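Two arms, one table and a drawer full of gripper pads

Ask Marlina Khoo what she likes best about the two-armed cell she looks after at Trodetix and she goes straight past the motors and the software. She likes the pads.

"Everyone wants to talk about the clever bit," she says, pulling open a drawer of spare fingers. "But if the pads are tired, the clever bit drops your fruit! I could talk about pads all afternoon."

She very nearly does. The cell, which the team calls Kim, handles fruit and other soft goods, and most of what Khoo does to it happens before anyone else has asked it to move. She comes in at half past seven, wipes down the fingers with a damp cloth and runs a thumb over the mesh, feeling for places where the pattern has gone smooth. Then she closes each gripper on a strip of paper and tugs. If the paper slides out more easily on one side than the other, the fingers aren't meeting squarely and the screws come out.

"You can do it all with force readings, and we do that as well," she says. "But paper tells me which side to look at. It's so quick."

A finger is held on by 4 small screws, and she has opinions about those too. They go in loosely first, then get nipped up a little at a time in opposite corners. Tighten one fully before the others and the finger sits at a slant you can't see, which shows up an hour later as a lemon that always rolls the same way.

Her maintenance log, a spreadsheet started by Dimas Saragih when the cell was first bolted together in Totencombe, had reached 2,869 entries on the morning we met. Some are a single word. One from last April says only "squeak", and the next one says "not squeak, fan".

Cables are the other great subject. The ones along the outside of an arm need enough slack to let the wrist turn all the way round, and enough restraint that they don't catch on the fingers. Khoo moves each arm by hand through its longest reach, very slowly, watching the loops and stopping wherever one goes tight. She marks the spot with a bit of tape and shifts the nearest clip.

"I used to tie everything down neatly, and it looked gorgeous," she says. "Then we pulled a connector out at full stretch. Now I leave it baggy and I'm much happier."

After the cables comes calibration — the part visitors enjoy. Both arms have to agree on where the table is, and the cameras at the wrists have to agree with the arms. The routine touches 31 points and takes long enough for a cup of tea. Once it has finished, Khoo sets out a piece of fruit and tries the pair together before handing over. She is fond of lemons for this, with their pointed ends and their habit of turning under a light touch.
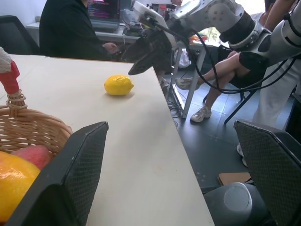

Idris Ruddock would do the job in a different order. He argues that calibrating before the fruit test is wasted effort if a finger then turns out to be loose, and that a couple of rough picks first thing would catch the worst faults sooner. He has also been asking for the pads to be changed on a fixed date, whatever they feel like to the thumb.

Khoo laughs when this comes up, and half agrees. "He's right about the picks, I've started doing them. He's wrong about the dates! A pad that's been closing on peaches all month is hardly touched. Give it a week of pineapples and it's finished."

The pads themselves come from Riritz, on a backing that peels away. Getting the old glue off is the slow bit: a plastic scraper, a little alcohol, and patience, up to 2 hours if all the fingers are being done together. She won't use a metal blade on them, having gouged one in her first month.

Next on her list is a wrist cover that unclips without tools. Amirul Chong has drawn one, and the first print came out too tight to get back off. The second is due out of the printer at four o'clock, and she has already cleared a space on the bench for it.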